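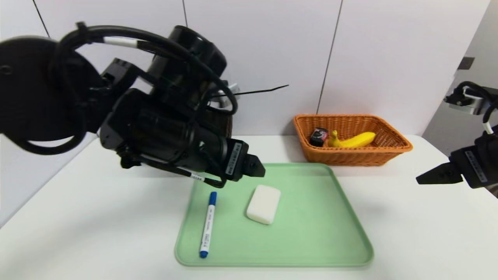 An old careers tutor of mine used to complain that most people prepare for the interview and forget the telephone call that comes before it, and I have come to agree with her.

Chapter 2
The First Call

Let us begin, then, with that call, which at a firm such as Evwood or Sollora may well last no longer than your morning cup of tea (and often arrives while you are drinking it!). Keep the job advert somewhere handy, along with a pen and a few notes in your own words.

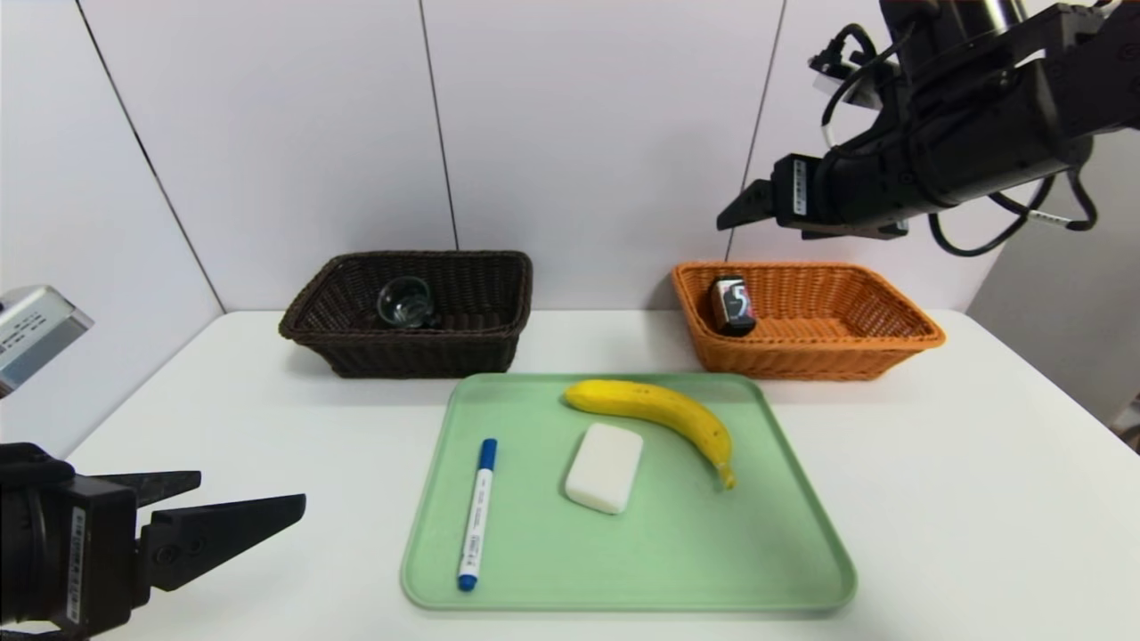

Fig. 2.1 Marker pen and white block on a green tray

By the end of the chapter you should feel able to answer the telephone calmly, talk about pay without blushing, and ask a question or two of your own. The practice calls start on page 34, and do please try them aloud.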